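Best way to store doll wigs between shows?

skuvofan_wanda
Posted 3rd February
Okay, I have finally hit the point where the wigs outnumber the dolls and I need help! I've got 40 of them in a big plastic tub, all sizes, mostly mohair and synthetic curls, and every time I go in for one I come out with three tangled together. How are you all storing yours? I love this hobby so much and I want to treat the poor things right.

delphine_k
Hairnets! One wig, one hairnet, one zip bag with the size written on it. I've done it this way for years and the curls come out as springy as they went in. Squeeze nothing. If the bag looks puffy, good, leave it puffy.

hhumphreys
Going to disagree with Delphine on the bags, sorry. Plastic is fine for synthetic but I wouldn't keep mohair in it. I use the cardboard Vamedetti boxes with the dividers, a ball of tissue inside each cap. They stack, and you can label the ends.

delphine_k
Huw, my oldest mohair has been in a bag since before you joined this forum and it's gorgeous. Tissue balls leave a funny bump at the crown if you overfill them.

hhumphreys
Then don't overfill them :)

emmett_d
Stands for me. I cut up a pool noodle, stuck the pieces on a board and every wig sits on its own stump. Takes up a whole shelf but I get to look at them, and half the fun is looking at them! Dust is the downside. I throw an old pillowcase over the lot.

skuvofan_wanda
Emmett, I adore that. No shelf to spare though — the Wojcik cabinet is full of dolls. What about the really tight curls? Those are the ones that scare me.

christos_c
Tight crimps are my favorite thing in the world, so here goes.
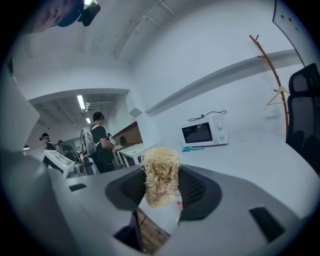
Never brush a tight crimp. Fingers only, and work from the tips up. With a pale yellow tuft like that one, all those little crimped strands are the whole charm, and one pass with a brush gives you a dandelion. Mine go in size 7 to 9 hairnets (doll sizes, obviously), twisted once at the bottom, then laid in a drawer side by side with nothing on top. If a curl does go flat, wind it on a straw and leave it overnight.

emmett_d
That blonde fluff is making me want to start a new project and I have four unfinished ones.

delphine_k
See, hairnets! Thank you, Christos.

hhumphreys
He said a drawer, though. Not a bag.

christos_c
I'm staying out of this one. Wanda, do sort them by size first, whatever you choose. I did mine in October and it took a whole evening, but now I can find anything.

skuvofan_wanda
Ordered hairnets, and I have a Sillden drawer unit in the hall that only holds gift wrap. The gift wrap is moving out. Huw, I'll try your boxes for the mohair so everybody gets a vote. Will report back once I've untangled the tub!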